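Herov Textile : poste de pliage assisté pour blanchisseries et services de linge
Équipements / Linge plat / Postes semi-automatisés

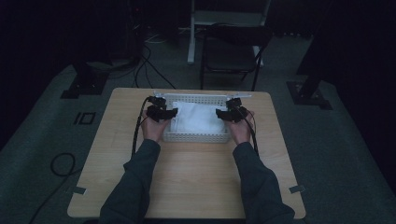 Le poste Herov Textile remplace-t-il les agents de pliage ?

Le poste est conçu pour fonctionner avec un agent présent. Il prend en charge les gestes répétitifs de saisie et de dépose du linge plat de petit format ; le contrôle de la qualité, le tri des pièces abîmées et la décision de remise en lavage demeurent de la compétence du personnel.

Présentation générale

Le poste Herov Textile est destiné aux blanchisseries intégrées des établissements de santé, de l'hôtellerie et de la restauration collective. Il traite les serviettes, torchons, taies et linges de toilette présentés en panier, à la sortie du séchage. Il s'insère entre la table de tri et le chariot de distribution, sans modification du génie civil ni des réseaux d'air comprimé.

Les mouvements du système sont établis à partir de gestes exécutés à la main par des opérateurs, à l'aide de pinces portatives tenues dans chaque main. La saisie s'effectue des deux côtés du panier, pinces tournées l'une vers l'autre, sur une table de travail courante. Les enregistrements servent ensuite à régler le comportement du poste sur les textiles propres à chaque établissement. La méthode a été retenue en raison de la nature du linge : une pièce de tissu ne se présente jamais deux fois de la même manière, et une programmation par positions fixes donne de mauvais résultats sur les contenus bouchonnés.

Domaine d'emploi

Linge admis : coton, polycoton, éponge légère, non-tissé lavable.
Linge exclu : draps housses, couvertures, vêtements de travail boutonnés, articles comportant des éléments métalliques.
Contenants admis : paniers et bacs peu profonds, à bords rigides, à parois pleines ou ajourées.
Humidité résiduelle : le linge doit être sec. Les pièces encore humides sont à retirer par l'agent avant la mise en place du panier.

Caractéristiques

Cadence nominale : 300 pièces par heure, serviettes de petit format.
Masse maximale du panier chargé : 10 kg.
Épaisseur maximale de la pile pliée : 13 cm.
Séances de démonstration requises par type d'article : 50.
Alimentation : monophasée, prise standard.
Commande : pupitre latéral, réglable en hauteur, utilisable avec des gants fins.
Arrêt d'urgence : un bouton au pupitre, un second sur le côté opposé.

Ce qui change pour les équipes

L'installation du poste modifie l'organisation du travail et doit être préparée avec les agents concernés. Dans la configuration habituelle, un même agent alimente le poste, surveille le cycle et retire les piles terminées. Le temps consacré au pliage manuel des petites pièces diminue ; le temps de contrôle visuel augmente, tout comme celui de la préparation des chariots.

À la blanchisserie du groupe Irnisus, où le poste est en service depuis octobre, l'encadrement a instauré une rotation en cours de matinée entre le poste assisté, la calandre et l'expédition. Savita Dixit, responsable de la production, indique que la principale difficulté des premières semaines a concerné le rythme : « Les agents attendaient la fin du cycle debout devant la machine. Nous avons déplacé la table de contrôle à portée de main, et le travail s'est réorganisé assez vite. » Elle précise que les pièces mal pliées sont reprises à la main et que leur nombre reste variable selon les arrivages d'éponge.

Anju Tomar, agente de blanchisserie sur le même site, a participé aux séances de démonstration. « On refait le geste lentement, toujours le même, et c'est plus fatigant que je ne le pensais. En revanche, ce sont nos serviettes et notre façon de plier. » À la suite de ses observations, les séances sont désormais fractionnées et inscrites au planning comme temps de travail effectif.

L'attention des établissements est appelée sur trois points :

Les séances de démonstration reposent sur le volontariat et font l'objet d'une information préalable du personnel.
Les enregistrements portent sur les mains, les pinces et le linge. Ils ne peuvent être utilisés pour évaluer la productivité individuelle, et le contrat de fourniture le stipule.
La fiche de poste de l'agent doit être mise à jour avant la mise en service définitive.

Formation

La formation initiale se déroule sur site, en effectif réduit. Elle comprend la prise en main du pupitre, la mise en place des paniers, la conduite à tenir en cas de pièce coincée et le nettoyage de fin de service. Un module complémentaire est proposé aux agents appelés à réaliser les démonstrations : tenue des pinces, position assise, passage des câbles le long des avant-bras, pauses. Les supports sont remis en français ; d'autres langues peuvent être fournies sur demande.

Le programme de formation est placé sous la responsabilité de Vinzenz Pichler. Poonam Uniyal assure l'accompagnement des établissements pendant la période de réglage.

Entretien

Chaque jour : dépoussiérage des surfaces de saisie et retrait des peluches sous le plateau.
Chaque semaine : vérification des câbles et des connecteurs, essai des deux arrêts d'urgence.
Chaque année : visite de maintenance par un technicien agréé.

Les pièces d'usure sont distribuées par la société Tomić. Les garnitures de pince se remplacent sans outil. Toute intervention sur la partie électrique est réservée au personnel habilité.

Options

Pupitre déporté pour travail en position assise.
Jeu de paniers ajourés compatibles, coloris blanc.
Liaison avec le logiciel de traçabilité du linge Ballolico.
Plateau élargi pour taies d'oreiller.

Conditions de fourniture

Le poste est proposé à l'achat ou en location avec maintenance incluse. Une visite préalable est obligatoire ; elle porte sur l'espace disponible, la circulation des chariots et les types de linge traités. Les établissements publics peuvent obtenir les pièces nécessaires à la constitution de leur dossier de consultation auprès de Deepak Rastogi, service des marchés.

Fiche mise à jour en janvier 2026. Les caractéristiques peuvent être modifiées sans préavis ; seules celles portées au bon de commande ont valeur contractuelle.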